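### 4.2 Comparing the two finger sets

The second comparison concerned the fingers alone. The arms, the controller and the head camera were left as they had been in Section 4.1, and only the parts beyond the wrist were changed. The Muvard fingers are tall and stiff, with a row of holes for fixing pads. The Dilix fingers are shorter and give slightly under load, which we expected to help with soft goods.

Each set was given 40 trials on footwear, split evenly between single items and pairs of items lying close together. A trial counted as a success if the item was lifted clear of the table and held for 6 seconds. Operators were allowed one new attempt at the grasp, but not at the approach. Trials stopped by a controller fault were run again and are not included in the totals.

Footwear was chosen because it mixes stiff and soft parts in one object. A sole can be gripped almost anywhere along its edge, while a tongue or a loose upper folds away from the finger. Laces were left untied in 24 of the trials with each set. We did not tape them down – in the Demivska trials this had made the task much too easy.

The table was covered with cardboard to cut down glare from the window. Lighting was otherwise left alone, so brightness changed over the day. The arms worked from the near side of the table, and most handling took place close to the middle, within reach of both (Figure 3).

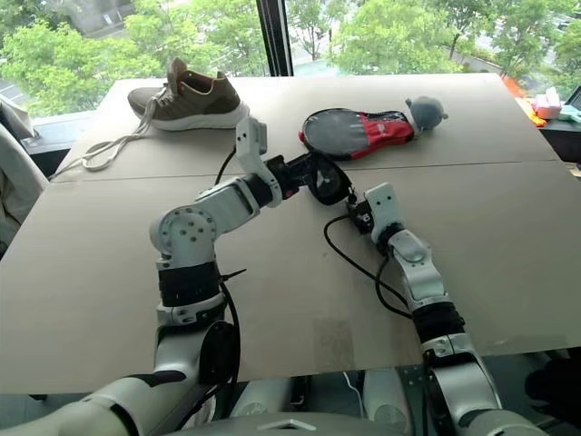 ### 4.3 Controller settings

Both finger sets were run with the Mathias controller at its default stiffness. The closing force was set once for each finger set and then kept fixed. Joint positions and gripper opening were logged throughout, giving 1,221 separate grasp records once the training runs are included. Records with missing camera data were kept for the force results but left out of the timing results in Section 5.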